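Home › News › Software

Flinus 7 is out, and the arm finally plans around what it is holding
Monday, May 7, 2018
By Gaspard Joly

The team at Jelar has put out release 7 of Flinus, its motion planning and control package for mobile arms, and it is a big one! The headline change is in how the planner treats a held object. Until now Flinus checked the arm and the gripper for collisions and left whatever was between the fingers to luck (or to a generous safety margin, which made tight kitchens and workbenches a pain to get through).

In release 7 the object becomes part of the arm the moment the grip closes. The perception module fits a simple shape to it, a cylinder or a box in most cases, and hands that to the planner along with the angle at which it sits in the fingers. If the object tilts in the grip, the shape tilts too, and the path is worked out again before the next move.

"We used to pad everything by 10 centimeters and hope," says Réka Rácz, who leads planning work at the Clondport office. "You'd have plenty of room over a sink and the planner would still tell you there was no way through. I was so tired of that message."

Before the release, the team ran 2,932 planned moves with cylinders, bottles and boxes, mostly around counters and sinks. Thirteen of them ended with the planner giving up, and the logs for all 13 come with the download, so anyone curious can replay them in the viewer and poke at what went wrong.

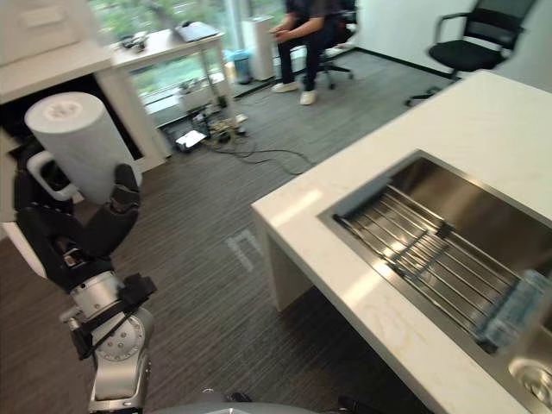
The viewer itself got some love as well. It now draws the fitted shape over the live camera view, and you can scrub back and forth through a plan while the arm stays put. Jarlath Mac Carthaigh wrote most of that part, including a color setting that shows how sure the perception module is of its fit. Shiny metal and clear plastic are still hard for it, and the release notes say so plainly.

Old config files from release 6 will load, but the padding values in them are ignored, so check yours before the first run. Irén Bíró is collecting bug reports on the Flinus mailing list.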